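Runddale Kitchen Tasks - Frequently Asked Questions about the Door Collision Fault

Last updated in September by Uldis Raudsepp

What is the fault?

In version 4 of the Runddale kitchen set, the arm can pass through an open upper cabinet door without any contact being reported. The door does not move and the log shows no collision. The episode is then counted as a success, which is wrong.

Which tasks are affected?

Only the tasks where an upper door is open at the start or is opened during the episode. Tasks with drawers and lower cabinets are not affected. We repeated 700 episodes with the corrected files, and 27 of them changed from success to failure.

What was the cause?

The collision shape of the door was attached to the cabinet body and not to the hinge. When the door opened, the visible part turned but the collision shape stayed in the closed position. So the arm was also stopped by a door that was not there. Some users of Skindico wrote to us that the arm "hits the air" in front of the shelf. It is the same fault.

Can this be dangerous on a real arm?

Yes, if you transfer a policy that was trained with the old files. The policy may have learned that a path through the door is free. Please do not run such a policy at full speed. At Lenex they had a bent hinge in this way - no person was hurt, but the arm did an emergency stop only after the contact.

How do I know if my files are corrected?

Open the scene in the Stergiou viewer and switch on the collision shapes. Open one upper door by hand. The shape must turn together with the door.

Do I need to train again?

If your tasks include upper doors, we recommend it. For other tasks it is enough to replace the files and repeat the evaluation. Plan 12 hours for the full evaluation on one machine.

Which scene should I use for a first check?

The check scene for this fault needs an upper door that stands wide open, with the arm below it. Move the arm slowly up to the door and watch the contact log. In the starting position the door is nearly at a right angle to the cabinets and its lower end comes down past the other doors, so the contact should be reported there first. Leave the knife and the two bottles on the counter as they are, and send us the log if no contact appears.

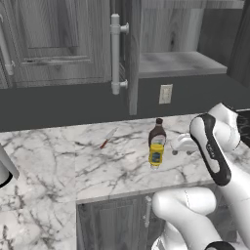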